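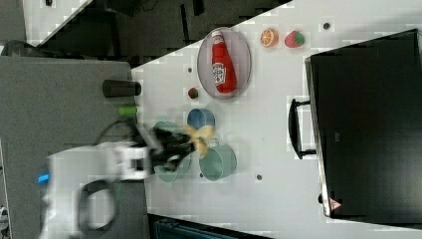

Pourquoi avons-nous choisi de commander la pince par impédance et pas seulement par position ?

Parce que nos objets n'ont pas la même rigidité, et une consigne de position seule écrase les plus mous ou laisse glisser les plus lisses.

Rapport intermédiaire, projet Nerkine
Rédigé par Eino Valtonen, 3 mars 2024

1. Objectif
Le projet Nerkine demande que le bras saisisse un objet de la table et le dépose à un endroit désigné, sans toucher les autres. Notre groupe compte cinq étudiants. La partie vision est faite par le sous-groupe Astitz, la partie commande par le nôtre.

2. Travail réalisé
En février, nous avons repris le code de trajectoire de l'année précédente. Il contenait deux erreurs de repère, que nous avons corrigées. Ensuite nous avons travaillé sur le passage au-dessus des tasses. Avec la banane, la difficulté est la longueur : si la pince à deux doigts la prend trop près du bout, l'autre extrémité descend et peut heurter un bord. Nous imposons donc une prise proche du milieu et une hauteur de transport plus grande.

3. Résultats
Sur la dernière série, le dépôt a réussi dans environ trois essais sur quatre. Les échecs viennent surtout de l'orientation estimée de l'objet. Le module Pleltel, qui calcule cette orientation, donne parfois un angle inversé quand la forme est presque symétrique.

4. Suite prévue
Nous voulons ajouter une vérification de l'angle avant la fermeture des doigts et réduire la vitesse pendant la descente. Il reste aussi à écrire la documentation du calibrage, que M. Đỗ nous a demandée pour la soutenance. La liste des paramètres se trouve en annexe 2.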